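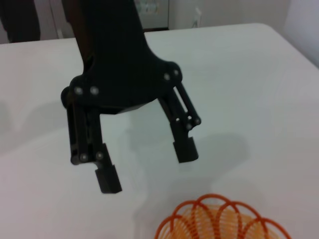 Search this site Search Go

Drawing Basics, Handout 2: Cast Shadows

Hi everybody! A lot of you asked for the notes from the shadow session, so I've typed up what I scribbled on my pad and added the parts I ran out of time for. Bring your soft pencils in January, and a kneaded eraser if you own one (the Nieto ones from the supply list are fine, so is any other).

We started with the words, and I want you to use them in critique. The form shadow is the dark side of the thing itself. The cast shadow is the shape it throws onto whatever it's sitting on. Beginners draw the first one carefully and then smudge in the second like a puddle – I did it for years! A cast shadow has a shape and edges, and if the object has holes in it, you need to draw the light coming through too.
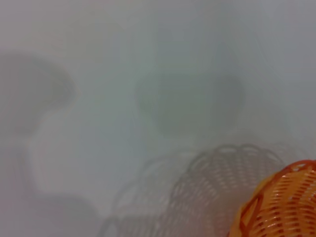
Adaeze Okeke

Look at how much of the drawing a woven basket can do with its shadow alone. The orange plastic stays down in the corner, and the gray lattice stretches way out to the left of it on the pale surface. You get a loopy top edge, then rows of pale openings with darker bands between them. There are overlapping rounded outlines too, the left one fainter, as you might get with more than one light. Draw the fainter one first, very lightly, and let the darker one sit over it.

Please don't outline every hole. Squint, lay down one flat gray for the whole shadow, then lift the openings out with your eraser. And keep the edges soft! A hard line around these would kill it.

Homework: 2 pages in the sketchbook, 10 minutes on each drawing. Pick anything with gaps in it (a colander, a chair back, a slotted spoon) and put it on plain paper near a lamp. On the second page leave the object out and draw only the shadow. The reading is chapter 9 in the Praton book, mostly for the part on soft edges.

3 comments | 2 shares

Contact | © Naltness Evening Art Classes | Back to top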